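Stasmont Games open day: four floors of mobile gaming goodness

I've been playing Ovstead on my phone since its beta, so when the studio behind it threw open the doors in March I booked a seat on the early train and was in the queue by 9 am. Stasmont has 224 people in the building these days, and it felt like half of them were out on the floor, chatting and handing around phones.

We started with the art team on level two, who had the new Lukumay region up on a big monitor. It's gorgeous — all salt flats and leaning towers, with a colour palette miles away from the greens of the starting zone. They let us run a lap of it on a test build. My frame rate dipped once near the harbour, and the programmer beside me wrote it down straight away! 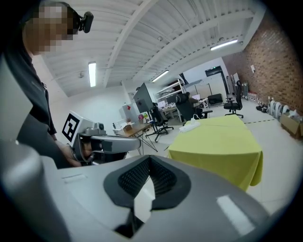
Hand-held grippers at the open day.

After lunch (very decent sausage rolls) came the balance talk, and this was my favourite part of the day. The designers went through how the Dokance class ended up so strong last season, and why they trimmed its shield by 15 per cent instead of rebuilding the whole skill tree. Somebody up the back argued hard for undoing the change. They heard him out, then pulled up the match data and went through it with him line by line.

I also got two rounds of the upcoming co-op raid, with three strangers on my team. We were flattened in the first and got the boss to a sliver of health in the second. The touch controls feel snappier than in the live game, and you can finally move the dodge button.

Tickets were free but you do have to book, and the parking is hopeless, so take the train.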